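Diary > Flat notes > November

We use cookies to remember your settings. Accept | Manage

November, evening

Got in at six and started on the table before taking my coat off, which was probably a mistake, as I then had my coat on for an hour. The table has been the dumping spot since the Drikwood shelves went up in the hall and turned out too shallow for anything but shoes. I paid 1,190 for those shelves and I'm still annoyed.

Halvard Løken rang in the middle of it to ask if he could have his book back. I told him I hadn't finished. He said nobody needs that long for 608 pages. I've read as far as the second part and then stopped in the summer, so he has a point. I said he could come by and get it whenever he liked.

Cleared the mail first. Two letters from Lundgren about the boiler check, one old and one new, both saying the same thing. The new one wants a reply by the end of the month. Recycled the rest. Wiped down the part of the table I could reach.

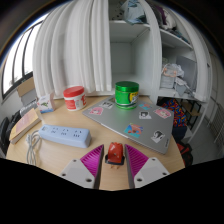
The table. Book, power strip, laptop, green jar.

The power strip is going to the bedroom. The lamp and the phone charger have been sharing one outlet in there and the charger falls out if you look at it. The cord is longer than I need so I'll leave it looped and tuck it behind the nightstand. I want to get one of the flat ones from Flimaveck for the kitchen as well. They're 39 at the moment.

The green jar can't stay on the laptop. I keep putting things on the laptop when it's closed and then moving them somewhere worse when I want to use it. The jar can go up on the kitchen shelf with the tub with the red lid. The little red figure can stay out for now. I like it and it takes up no room.

Made soup from what was left in the fridge. Too much pepper. Ate it standing at the counter.

Sverre Rønning wrote later about the cabin at Vistlow. His share of the roof repair comes to 1,000 and he wants to know if I'm still in for the same. I am, but not before payday. Wrote back and told him so.

Tomorrow: answer Lundgren, move the power strip, buy bread and dish soap. Read twenty pages before Halvard turns up.

Bed at eleven. Rain on the window again.

Contact | Copyright, all entries by the author | Back to top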